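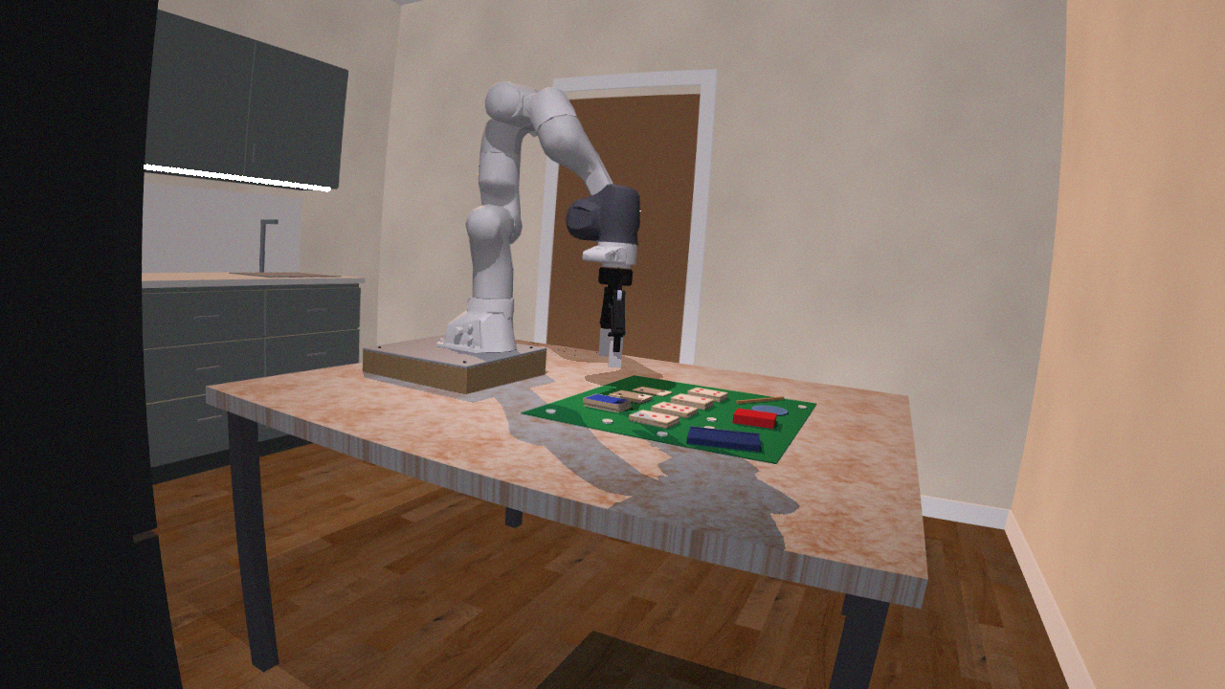 The arm over the green mat, student task, simulator view

Forum > School and Club Robotics > Simulation

Thin stick on the mat, which grasp do you teach first?

matgreen_2
Hello everyone. I help with the robotics club in Pretmont and we entered the Mac Giolla student challenge in the simulation category. The students must write a program that clears the mat piece by piece. The red block and the navy one are a good size for the fingers, so they want to begin there. I would like them to begin with the thin orange stick, as I believe it is the piece where all the teams will lose points. We have 1,690 saved runs from last term, but most of them are with blocks only.

My question is which order you would choose for beginners. The students are 14 to 16 years old and they know Python a little.

kettlebyte
Blocks first, without any doubt. If they have a success in the first evening they come back the next week. With a stick lying flat you need the fingers very near the table, and a beginner will push the gripper into the mat twenty times and then go home.

matgreen_2
I understand, but last year we did exactly this and the stick was left for the final week. Then it was never done properly.

The other problem is the angle. In our set-up the mat is turned on the table, and the stick is turned again on the mat. The students calculate the rotation of the wrist from the mat and forget the second angle.

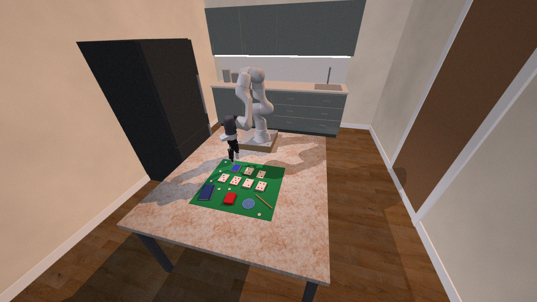 So the fingers come down along the stick when they should come across it. I showed them on paper with a ruler and a pencil and they understood it at once, but in the code the same mistake returned. Maybe I should make them write the two angles with different names and add them only in the last line.

oslo_servo
Yes, different names. We use mat_yaw and item_yaw and it is forbidden in our club to have a variable called only "angle". It saved us a lot of arguing.

I don't agree with kettlebyte about the order, by the way. Do the stick in week 2 and the flat disc after it. The blocks forgive too much, and the students think their grasp code is finished.

kettlebyte
Week 2 is still very early. Do you have a height limit in the code? Without it I would not let them near anything flat.

matgreen_2
We have it now. The gripper stops above the mat and the last part is done in small steps, up to 5 for each piece. It is slow but the challenge rules give 7 minutes, so speed is not our worry.

pinecone_lab
Question from a new club: are the shadows a problem for you? Ours work from the picture, they don't read positions from the simulator. Under the shadow of the arm the colour detection gives nonsense.

oslo_servo
Turn the shadows off until it works, then turn them on again.

matgreen_2
Sorry, I would leave them on. The judges will have them on, and it is better the students meet this in July than on the last evening. Ours take one picture with the arm folded away and plan from that one.

I paste also the text for our club page, please correct my English if you see something strange.

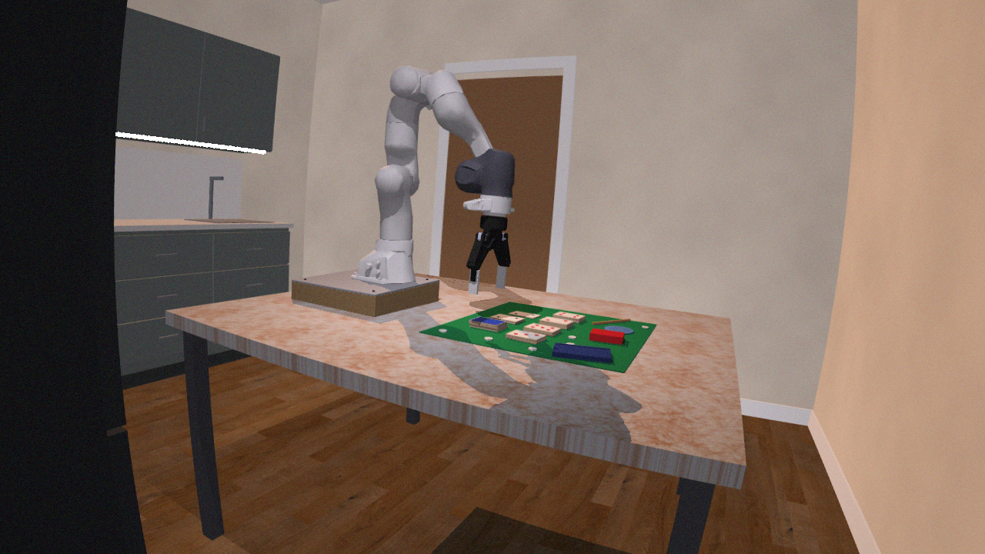

PRETMONT, July

Our team, Driltano, is preparing for the Mac Giolla challenge. The students work with a simulated arm which stands on a table in a virtual kitchen. On the green mat there are small game pieces of different shapes, and the program must decide how to hold each of them. The gripper has two fingers, so a thin stick and a flat disc need more thinking than a block. The team writes its own code, with the Plusness library for the movement of the arm. New members are welcome and do not need to know programming before.

kettlebyte
The English is fine. I would write "no programming experience needed" at the end. And put the meeting time, parents always ask for it.

pinecone_lab
Thank you for the folded arm idea, we will try it. Does Plusness have a ready pose for that or did you make your own?

matgreen_2
We made our own, it is only a list of joint values. I will post it here when the students have cleaned the file. For the order, I will try blocks for one meeting and then the stick in week 2, so kettlebyte and oslo_servo can each be half angry with me.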